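We use cookies to improve your experience on this site. By continuing you agree to our cookie policy. Accept

Purnard beverage dispensers, dark tank and clear tank -- review

Quick one, I'm behind on everything this month. Had a few people ask what we ended up buying for the drinks table at the studio, so writing it up before September disappears.

Short version: bought two, would buy the dark one again tomorrow, the clear one with a couple of grumbles.

Background. We run morning workshops, 8 to 14 people, and the old setup was an urn on a tea towel. Looked dreadful. Leaked from the tap seal, stained the towel, stained the table under the towel. Looked at the Flellenik range first, nice gear, but the trays are sold seperately and by the time you add them you're well over budget. The Purnard pair came to $729 with trays, delivered, from Kneath. Not cheap. I did wince a bit.

Setup. Out of the box in ten minutes, no tools except a coin for one of the plastic plugs underneath. Give everything a good wash first, there was a factory smell in the dark tank that took two goes with bicarb. Instructions are one folded sheet and the diagram for the tap washer is back to front. Washer goes on the INSIDE of the tank. Ask me how I know. (Floor was fine, carpet's dark.)

Looks. Really good, no complaints. Chrome pedestal, stainless tray, the whole thing reads as hotel breakfast in a nice way. On a plain white table they smarten the place up without any help, no flowers or runner needed.
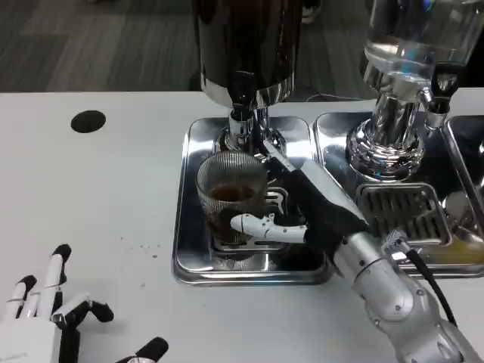
Dark one does the coffee.

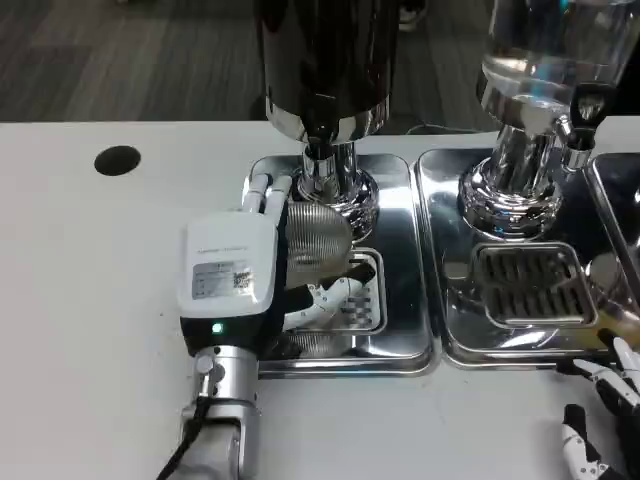
Dribble. My main worry going in, after the urn. Both taps do a drip or two after you let go of the lever, every dispenser I've ever used does, and it lands in the tray where it belongs. The trays hold more than you'd think. I empty ours once at lunch and once at pack-up and never had one slop over. Grates lift straight out, rinse, done. Do rinse them the same day though, left ours over a long weekend and the old coffee had set like varnish in the slots.

Heat. These aren't heated, so know that before you order. We brew separately and fill the tank right before people arrive. Coffee is properly hot for the first 50 minutes, then drinkable, then you're into iced coffee territory whether you like it or not. Fine for a morning session. For an all-day conference I'd be looking at something with an element.

Clear tank. We use it for water with lemon, or cordial when there's kids. Big plus is seeing when it's low from across the room. Big minus is you also see every smear and every bit of lemon pulp. Needs a wipe each time it goes out. Also, and this is fussy, the lid on ours sits a touch loose and rattles when you shift it. Emailed Kneath, they sent a replacement lid, rattles the same. Have given up and put a silicone jar ring under it.

Clearance. Check your cups. Short glasses and ordinary mugs go under no drama, tall travel mugs need tilting and then you get it down your sleeve. We bought a set of ribbed glasses from Plornine to go with them and they're a good fit, though they get warm in the hand so I fill them partway for coffee.

Fingerprints. Ugh. Polished chrome and polished steel, so yes, everything shows. A dry microfibre before guests arrive sorts it -- skip the spray, it just streaks. If shiny things needing a polish will drive you mad, get a brushed finish, I beleive Flellenik do one.

Moving them. Only when empty. A full tank on a narrow pedestal is top heavy and I wouldn't trust it on a trolley. Put the trays down first, stand the dispensers on them, then fill with a jug. Two trays side by side sit flush, handy if you're tight on bench space, and if you ever want another there's no gap for crumbs.

Been using them 8 weeks now, 2 or 3 mornings a week. No leaks since I fixed my washer stuff-up, no rust spots, levers still firm. Kneath were quick to reply both times I wrote, for what it's worth.

Four stars for the dark, three and a half for the clear. Would drop the half star back on if they sorted the lid. Haven't tried the taps with anything pulpy or thick, so can't help there if you're after a smoothie dispenser.

Contact us | Privacy | © All rights reserved | Back to top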